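Section 4. Fitting and setting up the Jivance soft finger kit

Read this section before you open the bag of screws. It replaces the quick start card packed with the kit, which leaves out two steps and is too cheerful about the rest. The notes come from our own bench at Wasthorpe, where we fit these fingers to arms before they ship to customers. Where our results differ from the Jivance sales sheet, we say so.

4.1 What the kit will and won't do

The sales sheet says the fingers "adapt to any object." They don't. The ribs bend around soft and rounded things quite well. Flat items lying on a table are harder, and very thin ones depend more on your approach height than on the fingers. If your work is mostly cards, labels or film, try a suction cup first and save yourself the money.

The sheet also says no tuning is needed. Plan on an afternoon.

4.2 Fitting the fingers

1. Power down the arm and unplug it. The stop button alone is not enough, since the gripper motor can still hold torque.

2. Take off the stock fingers. Keep the screws. The ones in the kit are a little soft and you may want the old ones back.

3. Seat the first finger on its mount and start every screw by hand before you tighten any of them.

4. Tighten in a crossing pattern until snug. Stop there. The bodies are plastic and the threads will strip.

5. Repeat for the second finger, then slide the jaws together by hand. The pads should meet along their center seams. If one sits to the side, loosen that finger, shift it and tighten again.

CAUTION: Do not use thread locker on the finger bodies. Some brands attack the plastic, and the cracks may not show until the finger is under load.

4.3 Setting the grip

6. Restore power and open the Hedbridge control panel. Choose Tools, then Gripper, then Custom.

7. Set the closing force to 250. The panel shows no unit for this value and we have not been given one. Treat it as a setting on a dial.

8. Run the Find Zero routine with nothing between the jaws. On our bench arm the closed position came back as 1939. Yours will differ. Write it down, because the panel forgets it after a firmware update.

9. Run the routine again. If the second reading is far from the first, a finger is loose. Go back to step 4.

10. Close the jaws on something soft that you don't mind losing. Raise the force in small steps only if the item slips.

NOTE: More force is rarely the cure for slipping. Past a certain point the ribs fold over and the grip gets worse. The sales sheet has a chart that suggests otherwise, without saying what was being gripped.

4.4 Trying thin and flexible items

Use a table with some clutter on it. A clean bench flatters any gripper, and you want to know how yours behaves with other things within reach of the arm. Start with a strip of ribbon or thin foam and bring the pads in slowly, with the strip running along the center seam.
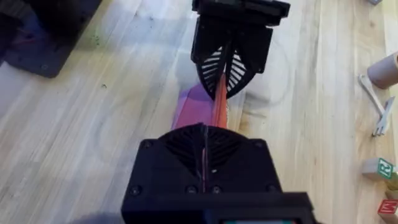

11. Hold the grip for a full minute before you judge it. A hold that looks fine at first can creep, and you won't catch that in a quick demo.

12. Move the arm at the speed you intend to use in real work. Slow test moves prove very little.

13. Repeat with the item turned a quarter turn. Write down the failures as well as the good runs.

If you get error 3354 during these tests, the panel has lost the zero position. Run step 8 again. The Jivance help page blames this error on "operator handling," but we have had it on an arm that was standing still.

4.5 Wear and spare parts

Check the ribs before each shift. Look for white stress lines near the base and replace the finger if you find any. Jivance gives a service life for the pads but does not say at what force or on what load, so we don't repeat the number here.

Replacement fingers are sold only in pairs. The Karamanlidis set uses a similar mount and costs less, though we have not run it long enough to recommend it. If you do fit it, repeat all of 4.3, as the zero position will not carry over.

Go on to Section 5 only after the grip has passed steps 11 through 13.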